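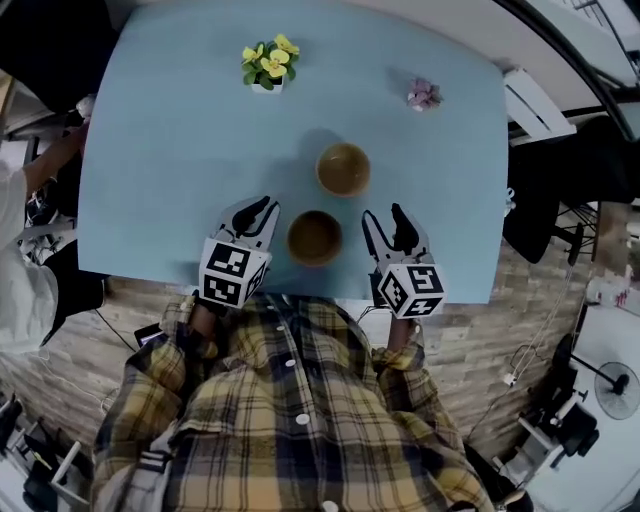
**Do I have to run anything through a new mill before I use the flour?**

Run two cups of plain dry white rice through it first and throw the result away. New stones carry a bit of grit and dust from the factory, and the rice scrubs it off and carries it out.

## Section 2: Setting up the Totik

Okay, on to the mill itself. I wrote this section for people who bought the Totik from our counter at Ngubane, opened the box, looked at the folded sheet from Traltent, and came back in to ask which way the collar turns. The sheet is correct, it's just tiny and it assumes you've owned a stone mill before. I hadn't when I got mine! So this is the long version, with the stuff I'd say to you if you were standing in the store.

If yours is the hand-crank model (the Clinda), steps 1 through 4 are the same for you. Skip the motor parts and pick it up again at "Setting the stones."

### What should be in the box

- the mill body, with the bottom stone already seated
- the top stone, wrapped in paper
- the hopper, plus its lid
- the threaded collar with the dial marks on it
- the flour spout and a small cloth sleeve that slips over it
- a stiff brush
- the power cord (electric) or the crank and table clamp (Clinda)

Check for the brush before you throw out the packing. It likes to hide in the fold of the cardboard, and I've had more than one call about a missing brush that was already on its way to the recycling.

### Picking a spot

You want a level counter or a solid table. A card table is a bad idea. The mill isn't all that heavy but it hums, and anything with a bit of bounce will start humming along with it. I kept mine on a rolling cart for a while and it crept forward while it ran, which was exciting in the wrong way.

Leave a hand's width of open space behind the body. The air vents are back there, and they need to breathe. Keep it away from the stove and the kettle too. Steam gets into the stones and damp stones make paste.

> **Note:** Flour dust travels. Even with the cloth sleeve on, a little gets out, so don't park the mill beside a laptop or an open sugar bowl.

For Clinda owners, check the thickness of your tabletop before you commit to a spot. The clamp has to reach all the way around the edge, and a table with a deep apron underneath won't give it anywhere to bite. Slip a folded dish towel under the clamp pad if you care about the finish.

### Putting it together

1. Make sure the cord is **not** plugged in. I know. Check anyway.

2. Wipe the inside of the body with a dry cloth. No water, no soap, no spray. If a little gray powder comes off on the cloth, that's stone dust and it's normal for a new mill.

3. Unwrap the top stone and look it over. Small pits are fine. A crack is not, so if you find one, put everything back in the box and bring it in. Hold the stone by its metal backing, grooved face down, and lower it onto the shaft. There's a flat side on the shaft and a matching flat side in the hole. Turn the stone gently until it drops. You shouldn't have to push.

4. Thread the collar on over the stone. Clockwise is down and finer, counterclockwise is up and coarser. Start the thread by turning it *backward* until you feel a small click, then go forward. That click is the two threads lining up, and if you skip it you can cross-thread the collar, and then you and I are both going to be sad. Stop with the dial at the coarsest mark for now.

5. Set the hopper into the collar and give it a short twist to lock it. It should feel snug. A wobbly hopper usually means there's a grain or a crumb of packing foam in the groove, so pop it off, brush out the groove, and try again.

6. Push the flour spout onto the front until it seats, then slip the cloth sleeve over the end. The drawstring goes around the spout and the open end hangs down into whatever bowl you're using.

7. Plug it in, with the switch off.

> **Caution:** Never put fingers or a spoon down the hopper while the mill is plugged in. If grain hangs up in there, switch off, pull the plug, and then stir it.

### Setting the stones

People get nervous about this part and I promise it's easy after the first go. What you're doing is finding the spot where the two stones just barely touch, so you know where "zero" is. Then you back away from it.

**Electric model**

1. Hopper empty, dial on coarsest. Switch the mill on. You'll hear the motor and nothing else.

2. Turn the collar clockwise, slowly. Keep listening.

3. At some point you'll hear a light ticking or chirping. Stop right there! That's the stones kissing. Turn the collar back the other way until the ticking goes away.

4. Switch off and look at where the dial ended up. Put a pencil mark on the body next to it. That pencil mark is your zero, and it's going to be more useful to you than any of the printed numbers.

**Clinda**

Same idea, only you turn the crank with one hand and the collar with the other, and you'll feel a slight drag about when you hear the tick. Back off until the crank swings freely, then make your mark.

> **Caution:** Don't let the stones run against each other with nothing between them. A tick or two while you find zero does no harm. Longer than that and you're grinding stone into your next loaf.

Your zero will wander a little over the first few bags of grain as the stones bed in. I redid mine after the first month and then pretty much left it alone.

### The rice run

1. Set the dial halfway between your pencil mark and the coarsest setting.

2. Put a bowl you don't love under the sleeve.

3. Switch the mill on **first**, then pour in a small handful of the rice. Always in that order, with any grain, for as long as you own the thing. Starting a stone mill with a full hopper makes the motor push against a packed load, and it may just sit there and buzz at you.

4. Once the rice starts coming through, add the rest. Turn the collar a touch finer while it runs. You can always make it finer while grain is moving.

5. When the hopper is empty, let the mill run on until the sound changes back to the plain hum, then switch off.

6. Throw the rice flour out. It'll probably look a bit gray. Please don't feed it to the birds.

7. Unplug, take off the hopper and collar, lift out the top stone, and brush both faces. Brush along the grooves from the center out. Then put it all back together the way you did before.

### Your first real flour

Start with hard wheat berries if you can get them. They're dry, they feed nicely, and they're forgiving. Soft wheat is fine too, it just needs a little more room between the stones.

Before you pour, bite one. (Really.) A good dry berry cracks between your teeth. If it squashes, it's too damp to mill, and you should spread it out on a sheet pan overnight in a dry room and test again in the morning. Pick through for pebbles too, especially if you're buying from a bulk bin. One pebble can chip a stone, and chips aren't covered by the Traltent warranty.

1. Dial a little coarser than your pencil mark.

2. Mill on, grain in.

3. After 60 seconds, rub some of the flour between your thumb and finger. If it feels sandy, go a hair finer. If it feels slick or clumps up, or if the motor note drops, go coarser.

4. Keep going until you like it. Write the setting down somewhere. I have a strip of masking tape on the side of mine with "bread" and "pancakes" and "grits" scribbled on it and that's my entire system.

The flour will come out warm. Warm is okay. If it's too hot to hold comfortably in your palm, stop, open up the stones a bit, and let the mill sit for 5 minutes before you carry on. Leave fresh flour uncovered until it cools all the way down, otherwise you'll trap moisture in the jar and it'll cake.

### What not to put in it

- Flax, sesame, sunflower, peanuts, or any other oily seed. The oil smears over the stones and glazes them.
- Coffee. Same trouble, and everything tastes of coffee till spring.
- Popcorn on a fine setting. Run it coarse first, then run it through again finer.
- Anything sprouted that hasn't been fully dried.
- Salt or sugar.

If you've already done one of these (it happens), the fix for glazed stones is another rice run on a medium setting, then a good brushing. Repeat it if the grooves still look shiny. Don't wash the stones. They soak up water and take ages to dry, and they can crack while they do it.

### If it isn't behaving

**It hums but the stones don't turn.** Switch off right away and unplug. Open the collar to coarsest, tip out the hopper, brush out whatever's packed in there, and restart it empty.

**Nothing comes out of the spout.** Check the cloth sleeve first. If it's twisted, the flour backs up behind it.

**Flour is coming out around the collar.** The collar isn't threaded square. Back it off, find the click, and go again.

**It shut off by itself.** The motor has a heat cutout. Unplug it, leave it to cool completely, and then press the reset button on the underside. If it trips again on an easy grain like wheat, bring it by the store and I'll have a look.

Cleaning and storage are in Section 3.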